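Wissen für Kinder – Kurel Kinderseiten
Text: Diễm Giáp
19.9.18

Große Halle, was ist da alles drin?

Schon mal in einer richtig großen Halle gestanden und einfach nur hochgeguckt? Macht kaum jemand. Dabei hängt da oben das meiste! Also los, einmal Kopf in den Nacken, danach wieder runter zum Boden und am Schluss ans Waschbecken. Alles schnell, versprochen.

Erst die Decke. Die ist in vielen Hallen aus Blech. Und zwar nicht aus glattem Blech, das wäre zu wabbelig. Nimm mal ein Blatt Papier und halte es nur an einer Seite fest. Klappt runter, oder? Jetzt falte es wie eine Ziehharmonika, immer hin und her. Und nochmal festhalten, aber so, dass die Falten von dir weg zeigen. Steht ab wie ein Brett! Genau der Trick mit dem Blech. Rillen rein, schon ist es viel steifer. Papier ist immer noch Papier, Blech ist immer noch Blech, nur die Form ist anders.

Unter dem Blech: die Träger. Lange, starke Balken, oft aus Stahl. Die nehmen das Gewicht vom Dach und geben es weiter an Pfeiler oder Wände, und von da geht es in den Boden. Im Februar, wenn Schnee draufliegt, haben die richtig was zu tun. Und wenn man unter den Trägern steht, sehen sie aus, als ob sie hinten zusamenlaufen. Tun sie aber gar nicht. Weit weg sieht alles kleiner aus, auch der Abstand dazwischen. Heißt Perspektive. Kennst du von Bahngleisen.
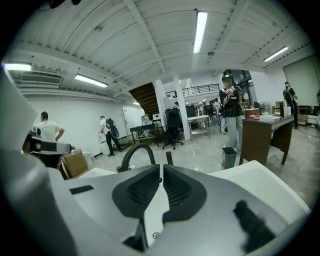 Licht aus der Röhre

Lange Lampen, wie Stangen. Leuchtstoffröhren heißen die. In einer normalen Röhre ist kein Draht, der über die ganze Länge glüht, sondern Gas und ein winziges bisschen Quecksilber. Strom durch, und es entsteht ein Licht, das wir gar nicht sehen können: ultraviolettes Licht. Innen am Glas klebt ein weißes Pulver, der Leuchtstoff. Der schluckt das unsichtbare Licht und macht sichtbares draus. Fertig. Heute gibt es auch Röhren, in denen kleine LEDs sitzen, von unten sieht man da oft keinen Unterschied.

Wichtig: kaputte Leuchtstoffröhren nie anfassen und nicht in den Hausmüll! Erwachsene holen, die bringen sie zur Sammelstelle.

Und wieso so viele Lampen? Eine allein macht harte Schatten. Mehrere verteilt, und von überall kommt ein bisschen Licht. Schatten werden blass. Gut beim Arbeiten.

Oben, unten, dazwischen

Hohe Halle, viel Luft, viel Platz nach oben. Da kann man einen halben Stock einbauen! Also eine Ebene, die nur über einem Teil vom Raum liegt. Empore sagt man oder Galerie oder Zwischengeschoss, im Englischen Mezzanine. Rauf geht es über eine Treppe. Vorne dran muss ein Geländer, klar, sonst fällt man runter. Wer oben steht, sieht von unten ganz klein aus. Wieder die Perspektive.
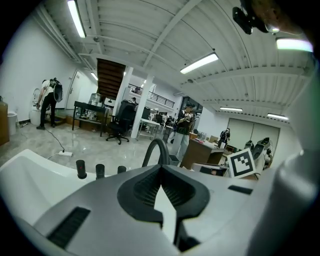
Halle mit Blechdecke und Leuchtröhren, hinten oben die Empore mit Geländer.

Und der Boden? Der glänzt. Glatte Böden werfen das Licht zurück, fast wie ein Spiegel, nur unschärfer. Raue Böden werfen es in alle Richtungen, die sehen matt aus. Probier es zu Hause: Taschenlampe auf Fliesen, dann auf Teppich. Großer Unterschied! Das Muster mit den hellen und dunklen Wolken und Adern heißt Marmorierung. Echter Marmor ist Stein, das Muster kann man aber auch auf Fliesen oder andere Beläge machen. Vom Angucken allein weiß man es oft nicht.

Waschbecken

Sieht einfach aus, ist aber schlau gemacht.
Der dicke Rand: hält Spritzer drin, jedenfalls die meisten.
Der Abfluss: sitzt möglichst am tiefsten Punkt, Wasser läuft ja immer bergab.
Der hohe Hahn: da passt auch ein Topf oder eine Gießkanne drunter.

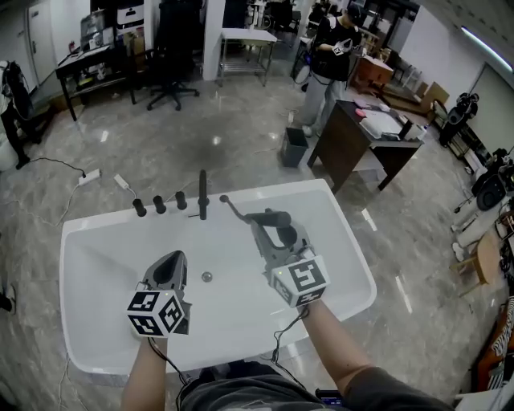 Weißes Becken von oben, mit rundem Abfluss und hohem schwarzem Hahn.

Unter einem angeschlossenen Becken sitzt meistens noch ein Rohr mit einem Knick, der Siphon (sprich: Siefong). Im Knick bleibt immer etwas Wasser stehen. Das macht dicht, und der Gestank aus dem Kanal kommt nicht hoch. Riecht es doch mal komisch: kurz Wasser laufen lassen, vieleicht war der Knick ausgetrocknet.

Zum Selbermachen

Papier falten wie oben, zwischen zwei Bücher legen wie eine Brücke. Dann Münzen drauf, eine nach der anderen. Ungefaltet: biegt sich gleich durch. Gefaltet hält es bis zu 24 Münzen, bei uns jedenfalls, mit ganz normalem Papier. Wie viele schaffst du? Zettel mit deiner Zahl an die Kinderseiten von Kurel in Limville schicken.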